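Workshop notebook, Bench 5
14 February 2024
Entry by N. Villa. Copies to D. Salazar and A. Cattaneo.

Subject: draft handling rules for two-handed dispensing, Lunow project.

The October draft left the idle hand undefined, and operators interpreted this differently. Mr. Salazar has asked for one rule applicable to all stations.

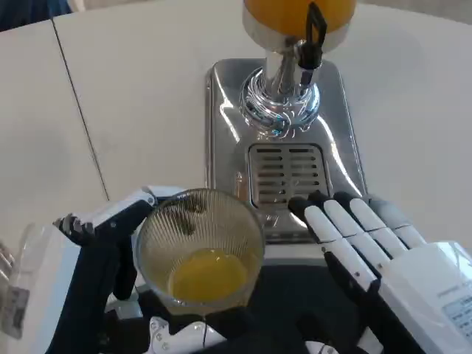 Rule 1 concerns the idle hand. It shall remain open, fingers extended, and shall not close on any part of the fixture unless the task sheet calls for it. The position beside the drip tray, at the front right of the base plate, is acceptable. The lever is to stay within reach – this was the point raised by Mr. Palumbo.

Rule 2 limits the test fill to 40 ml and the full fill to 200 ml. Any departure is entered in the log under form 403 before the next run begins.
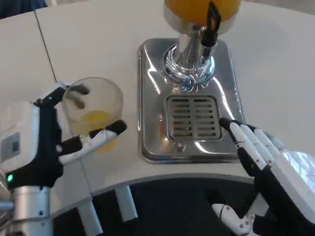 Reading time: 1 minute

Rule 3 covers the grip. The holding hand shall support the vessel from the side, and contact with the rim is to be recorded. Mr. Cattaneo would prohibit rim contact altogether for drinks intended for people.

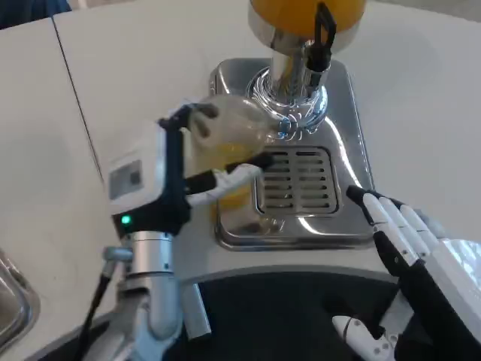

His proposal is noted and remains open. Until it is settled, drinks from the bench are not to be consumed, and vessels are washed separately from kitchen ware.

Pending: wording of Rule 3; comments from Prisico on the stop procedure.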